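March 24, 2025

Slept badly and was at the plant before six. The lot was nearly empty and there was frost on the loading dock rail. Stosow had the lights on in our half of the building already, so the leads must have come in even earlier than I did.

The packing cell has been running on its own since October, and today they told us the second one is going in. Same supplier, Lungu, same kind of arm. It will take over the tray loading, the job I did for my first two years here. I can't say I'm sorry to see that job go. My wrists still hurt from it when the weather turns. But there were four of us on it, and now there will be one, who watches a screen and clears jams.

The rest of us go on the teaching benches. I have been on them for three weeks now. You hold the gripper in your hand and do the job with it, pick up a part, set it down, let go, back to the start, and do it over until the count is met. The count today was 94. I got there a little after two, with the lunch break and one stop when the recording dropped out and I had to do a batch again.

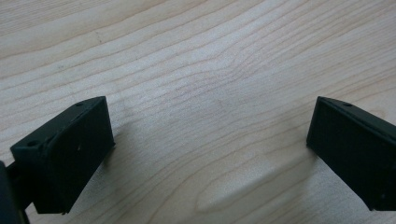 The hard thing is going slow. On the line I learned to be fast and to not look at my hands. Now I have to look at everything and move as if I were showing a child. If I hurry, the run gets thrown out. The woman next to me used to be the quickest person on trays and she has the most rejects of any of us. She took it badly last week. Today she was better, or quieter at least.

It is easier on the body, I will say that. No lifting, and I can sit for part of it. But the day is longer in the head. On trays we talked the whole shift. On the benches people don't talk much – you lose your place, and then you have to start the run over. I came home today and noticed I had said very little since breakfast.

There was a meeting at 2:30. The manager from Dusholm drove over for it. He said no layoffs this year at our site. Somebody asked about next year and he said he could only speak to this one. He also said the teaching work would last as long as there were new parts to teach. I wrote that down on the back of my hand so I would have the wording right, and it has mostly washed off now, but that was it.

They are sending 21 people from the Hikbridge site for training, starting next month. We are supposed to show them the benches. No extra pay for it so far. I asked, and the lead said she would find out. She looked tired. I don't think any of this was her idea.

I signed up for the maintenance class. It is 30 hours, evenings, and the company pays if you pass. I don't know how good I will be at it. I was never much for wiring. But somebody has to fix the cells when they stop, and they do stop – the packing one was down for most of the morning and we could all hear the alarm from the benches.

Bought bread and eggs on the way home. Car is making the noise again on left turns. Need to call about that tomorrow, and find my old work boots for the class, they want steel toes.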